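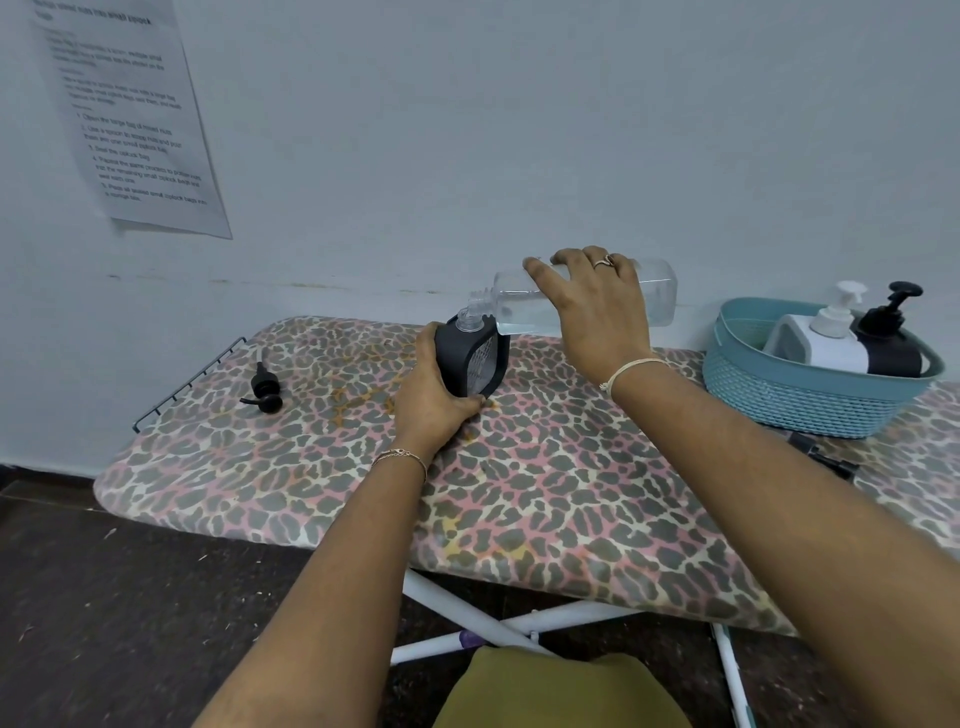

An Afternoon at the Rashti Open House

Home | Visits | Kitchens & Cupboards | Readers Write

By Chanida Ratanaporn
June

I had been meaning to get over to Fakcombe ever since the Rashti household workshop opened its doors there, and what finally got me on the bus was a flyer promising an afternoon on refilling, portioning and other small jobs of the home. It's a long ride (bring a sandwich!) and then a climb up Tromovgate, where number 159 is the one with the green awning. Virgilio Padilla met me at the door and had a cup of tea in my hand before I'd gotten my coat off.

The soap refilling was the part I'd come for, and I was so pleased to find it done on an ordinary ironing board with a leopard-print cover. I loved that. At home I do this over the sink, bent double, and my back complains all evening. A board stands at a sensible height, and there's room to lay the pumps down flat with their long tubes instead of balancing them on a faucet.
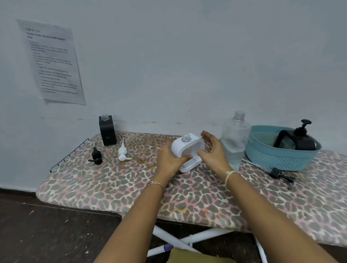
I chatted with Virgilio for a good while about bottles, which he can talk about all day. He likes a square one because it sits snugly against its neighbor on a shelf, and I have to say the black and white ones looked very smart together. He told me he saved up for his first matching set years ago, and that his sister still teases him for it. We got onto labels after that – he writes his on the bottom, I write mine on the back – and then somehow onto towels, and my tea went cold.

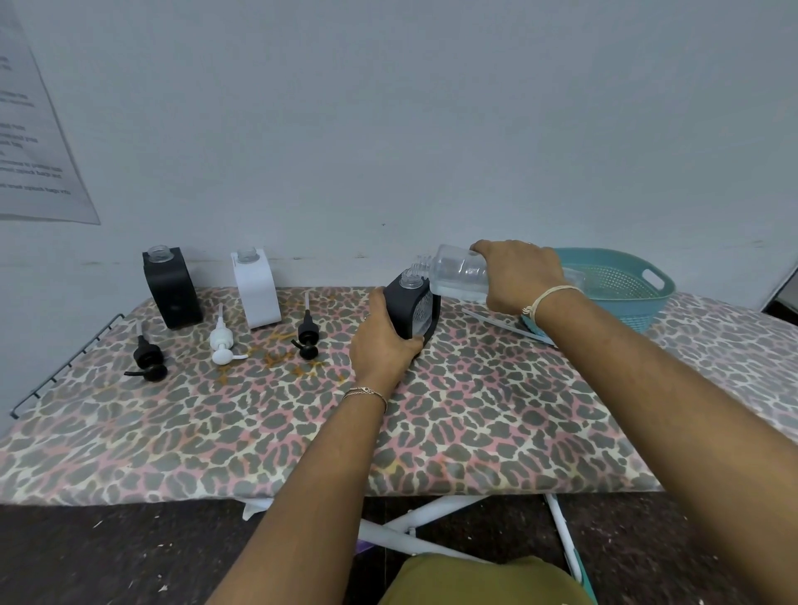 What I Picked Up About Pouring

Take all the pumps off first and set them to one side. Hold the bottle you're filling firmly by its body, down low, and bring the big bottle in nearly on its side, so the liquid comes in a thin stream. Stop before the neck. The tube takes up space when it goes back in, and I have lost plenty of good soap by forgetting that.

I'd gone in thinking I would need a funnel, and I bought one anyway at the little Zekden store on the corner, mostly for the color. The nut portioning is a nice simple job too: spoon them from the large bag into small ziplock bags, seal each one, and put the lot in a storage box. I've been doing it for my lunches all week. 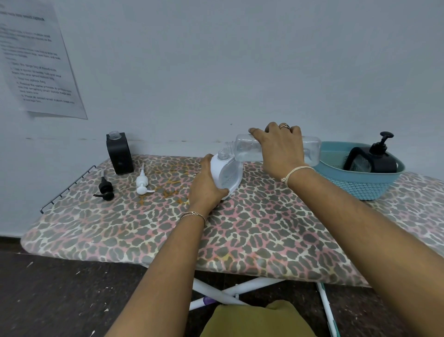 Should you rinse a dispenser before you refill it?

Rinse it with warm water if you're changing to a different soap, and let it drain upside down until it's dry. If it's the same soap going back in, Virgilio just tops his up.

The bus back leaves from the bottom of the hill, so allow yourself time for the walk down, and wear decent shoes.

741 shares | 35 comments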